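October, kitchen bench, 7.40 am

Sourdough crackers again. Batch 12. Last lot bent instead of snapping so going back to the thinner roll.

Starter discard from the Hovby jar, 200 g, fed last night, smelt a bit sharp but fine. Rye in place of half the white flour. Butter not oil this time - Banafsheh Bagheri swears by butter, says the oil ones go stale in the tin by the second day. Salt as before. Caraway, toasted, crushed badly with the end of the rolling pin as the mortar has gone missing AGAIN. Whoever has it pls put it back.

Dough sticky at first. Didn't add flour, left it under a cloth and went to do the trays. Much better after the rest, came away from the bowl clean.

Rolled in 2 lots between paper. First lot too thick in the middle, re-rolled. Pricked all over, cut with the wheel before baking not after.

Oven: the Skerkus runs hot at the back left, turned trays halfway. Edges caught on tray one anyway. Tray two on the lower shelf, better colour, slower. Should of used the lower shelf for both.

9.15 - cooling on the rack. Tray two snaps. Tray one snaps at the edges and bends in the middle, so same fault as batch 11, it's thickness and nothing to do with the flour. Put tray one back in with the oven off and the door ajar, will check after lunch.

Taste: caraway good, maybe too much. Rye gives a nuttier flavour, bit dry. Banafsheh wants sesame on top next time, I'd rather try fennel.

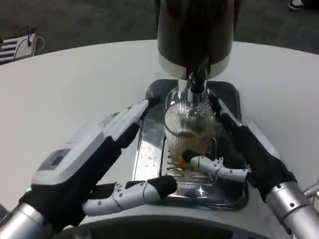 Drinks to go with them at the tasting, still not settled. Cold tea with lemon too sweet last time, fought with the rye. Try it plain, brewed weaker, no sugar till poured. Serving from the tall dark dispenser on the round white table, ribbed glass cup right under the spout. Small pours, people only want a mouthful between crackers.

To do:
weigh the caraway properly, no more pinches
order rye from Zarei, nearly out
ask Delex re the thinner baking paper, ours wrinkles
batch 13 - fennel, lower shelf, both trays
label the tins, batch number on the lid and on the side

1.30 - tray one crisp right through now. Keeping the oven off trick.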